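3.2 Gläser und Tablett

Für den zweiten Teil der Projektarbeit haben wir untersucht, wie sich Trinkgläser auf einem kleinen Tablett ordnen lassen. Die Idee stammt aus dem Café Sarantis, in dem Achilleas Karras samstags bedient. Dort kommen nach 14 Uhr rund 26 Tabletts pro Stunde zurück, meistens ungeordnet.

Wir haben ein quadratisches, grünlich durchscheinendes Tablett gewählt. Dazu kamen klare Gläser und eine kurze silberne Dose. Jede Anordnung wurde auf einem Bogen eingetragen - Position, Abstand zum Rand, stehend oder liegend.

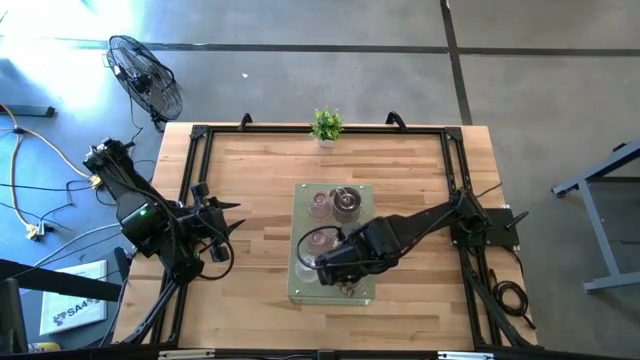 Abb. 5: Tablett mit drei Gläsern und Metalldose auf dem Holztisch

In Abb. 5 liegt eines der Gläser unten links, die Dose steht nahe am oberen Rand. Solche Anordnungen haben wir als "gemischt" eingestuft. Von 14 Bögen fielen fünf in diese Gruppe.

Die Auswertung nach Abständen steht in Kapitel 4. Den Rand haben wir dabei nicht mitgemessen, das müsste man bei einer Wiederholung ändern.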